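Let the Simulator Count Toward the Grade

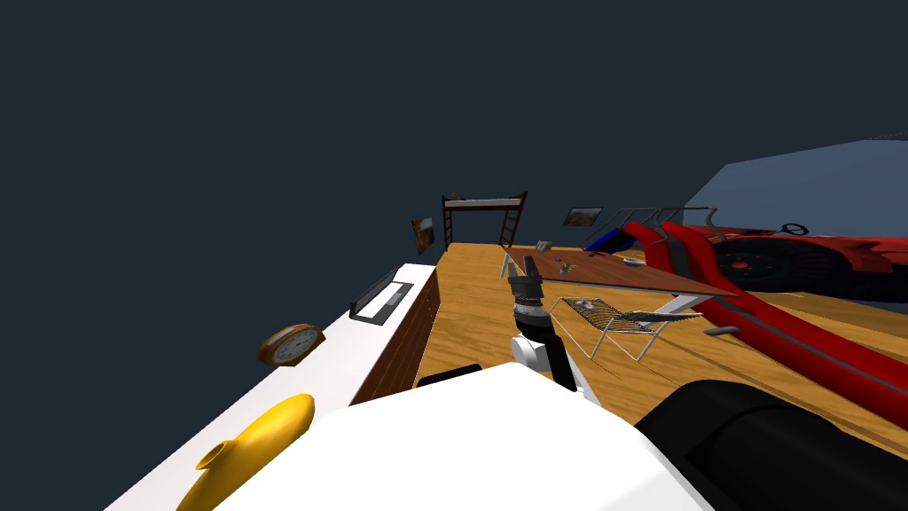 By Iwona Bielecka
Mar 1, 2019

Print this article | E-mail this article

Our robotics club at Martinelli has one real robot arm and 20 students. For most of the club's life that meant two people worked and the rest watched. In the fall we started using a simulator called Emuvis, and now every student gets a robot with two arms and a room full of things to practice on. I coach the club, and I also teach the elective that goes with it. I think the simulated work should count for the same credit as work on the real arm. The school's current rule says it can't.

The rule comes from the course description, which asks for "hours of hands-on operation." A student needs 44 of them in a year to get the elective credit. When the description was written, nobody at the school had a simulator, so the question didn't come up. It has come up now. I logged the time on the real arm last year and it came to 136 hours for the entire club. Divide that up and you can see that most students had no chance of reaching the requirement. We passed them anyway by counting time spent standing near the arm as operation. I signed those forms, and I don't want to sign them again.

I understand why some parents see the simulator and think of a video game. The rooms are odd. One that the students use a good deal has a red sports car parked indoors on a wood floor, a bunk bed at the far end, a wire lounge chair, and a clock lying tilted on a white counter or shelf next to something yellow that could be a toy submarine. A father looked at it during open house and asked me what class this was.

The odd furniture doesn't bother me. What the students have to do in that room is hard. They have to bring the gripper to a small object on a table without hitting the edge. They have to work out where the second arm is when it fills a corner of their view and hides whatever is behind it. The view itself may be tilted so that the floorboards run off at an angle, and they have to learn to think in the robot's directions instead of their own. Every one of those problems exists on the real arm. Students who have met them on a screen recognize them when they get to the bench.

There is also the matter of mistakes. Our real arm is a Waltov, bought used, and a replacement wrist joint costs $1,224. I have a line on the bench that students may not cross without me there, and I have a speed limit set so low that moving a block from one bin to another takes most of a minute. I am not going to change either of those. But a student who is afraid of breaking something tries one approach and sticks to it. In Emuvis the same student will try a bad approach, knock a dish off a table, reset the room, and try another. That is what I want them to spend their time doing.

The strongest argument on the other side came from the coach at Siltuvitz, whose team beat us in July. She says simulated objects behave too well. Her students all train on hardware, and they know what it is like when a cable snags or a gripper pad wears smooth. Ours had trouble with exactly that. We lost two rounds to a loose connector that took far too long to find.

She is right about that, and it is why I am not asking the school to get rid of the Waltov. My proposal is that up to half of the required hours may be done in the simulator, as long as the student keeps a written log of each session and then repeats at least one of the tasks on the real arm with me watching. The log matters. It should say what the student tried, what went wrong and what was changed. Clicking around a room for an hour would not count, in the same way that sitting by the bench should not have counted.

The change would cost nothing. We already have the software and the lab computers run it, slowly. It would mean rewriting one sentence in a course description. It would also mean that a student who rides the early bus and can't stay after school could do part of the work during study hall. I have three students in that position. At the moment the rule says they can belong to the club but can't earn the credit.

The curriculum office takes comments on course changes until the end of the month. I have sent mine in, with last year's hours attached.

Print this article | E-mail this article

Comments

benchmom2: My daughter is one of the early bus kids. She does the simulator at home on weekends and has nothing to show for it. I would support this.

R. Tolland: Half is too much. Make it a quarter and see how they do at the next competition. You learn wiring by wiring.

gearhead_dad: I'm probably the father from open house. Still want to know why there's a car in the living room.

kestrel88: Does the log get graded or just collected? The article doesn't say. If it's just collected they will all write it the night before.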